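We use cookies to improve your visit. By continuing you accept our cookie policy. Accept | Manage settings

Plallum publishes bench rules for hand-held gripper work

14/08/2021

Automation firm Plallum has put out a short set of working rules for people who record tasks with hand-held grippers. The document runs to 30 rules and can be downloaded free from the company's website.

The rules were drafted at Plallum's Skindstead site and cover the table, the cables, the tools and the operator. A draft went out in March to partner labs, and the company says it received 200 written comments. Most were on cable handling and on how often jaws should be checked. 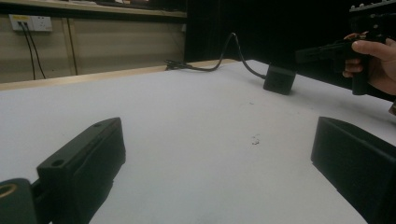 What the rules say

The first part deals with the work surface. It should be pale, flat and free of anything that is not part of the task. Scuffs are allowed. Specks and crumbs should be wiped off between sessions, and the surface should be replaced when marks start to show up in recordings as if they were objects.

The second part covers the tool. Operators are asked to open and close the jaws fully before each session, look at the bushings in the linkage arms for play, and check that the finger screws are seated. A tool that fails any of these checks is tagged and taken off the bench until it has been repaired. 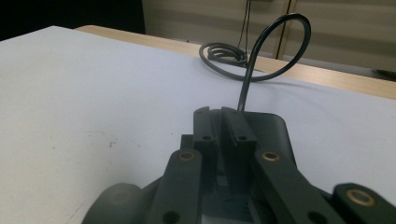
Ojala, a small integrator that took part in the trial, asked for the checks to be kept to 2 minutes. Plallum agreed, and moved the longer inspection to a weekly sheet. The sheet also records who did the inspection and which spare parts were used.

Cables take up more of the document than any other subject. Slack should be coiled and kept at the back of the table, away from the path of the hands. Power strips on the floor are to sit outside the area where the operator stands.

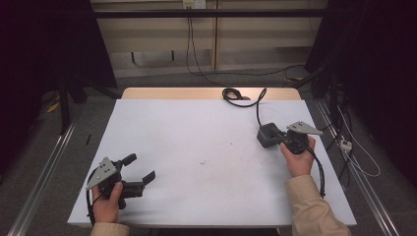
Two-handed work has its own section, added after the comment round. Operators should agree on a rest position for each hand and return to it between takes. One jaw may be open while the other is closed, with the tools pointing in different directions, and the rules say neither should be set down until the take has ended. Cables that hang from the grips past the sides of the table should be long enough to let both arms move freely.

The rules are voluntary. Gotano, which supplies benches to several of the labs, said it will include a printed copy with new orders. Plallum plans to review the text next March and is taking comments until then.

14 shares | 2 comments

Related items
Gotano adds height adjustment to lab benches
Ojala opens second workshop
Skindstead site to host operator training days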